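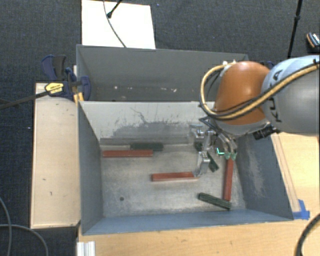
Mellari is a small testing and advice firm. We are paid by people who are thinking of buying a machine to do a dull job, and who would like a second opinion before they sign. The jobs are mostly dull ones: sorting parts, emptying bins, folding towels, putting plates away. Most of our reports say "not yet". Bin picking is a good place to begin, as every sales brochure we get sent claims it was solved years ago. Take red and dark green blocks lying at odd angles in a metal bin, with one green block up against the back wall and partly behind a red one. A child of four would clear that lot while talking about something else. For a jointed gripper each block is a fresh problem, and the one by the wall is worse than the rest, for there is little space to get a finger round it.

How we started

Larysa Nechyporuk set up the firm after several years of fitting machines into packing rooms and then going back to fit the people in again. She had grown tired of demonstrations. A demonstration is given by someone who has chosen the objects, the lighting and the time of day, and who stops when it is going well. She wanted to see the dull middle of the afternoon.

Our first customer was Tekin, a maker of garden fittings, who had been offered a sorting arm and asked us whether to take it. We ran 700 picks with their own parts. The arm dropped or missed 68 of them. Tekin kept its two sorters and bought them better stools, and we still think that was money well spent.

What we do

You send us the job and we send back a report. We use your own parts wherever we can, scratched and greasy if that is how they come. We write down every time a person has to step in, including the small nudges that suppliers like to leave out. If someone had to turn a part round by hand so that the machine could have another go, it goes in the report as a failure.

Household work is the part of our trade where we are hardest to please. We have read a great many promises about laundry. The longest home trial we have run so far, for a housing provider called Droken, covered 341 separate chores, and the machine finished fewer than half of them without help. It was fair at carrying things from one place to another. It was poor with wet cloth, drawers that stick, and anything a cat had moved.

We do say yes now and then. Tivent runs a night shift with an arm that stacks one size of carton on one size of pallet, and we told them to go ahead. The carton never changes and neither does the pallet. If your work looks like that, a machine may well suit you, and we'll tell you so. If it looks more like a kitchen after breakfast, we would keep your money in the bank for a while yet.

Who pays us

You do, by the report. We take no commission from suppliers and we don't sell machines. Suppliers do sometimes lend us one for a trial, and the report names the lender on its first page. We have been asked to soften a finding more than once. Our answer is to offer another run, with the same parts and the same rules, and to print both results.

Where to find us

Mellari, Unit 4, on the left past the tyre place. Visitors are welcome if they ring first. We are closed for stocktaking in the first week of June. Please don't send us videos of your machine working. Send us the parts.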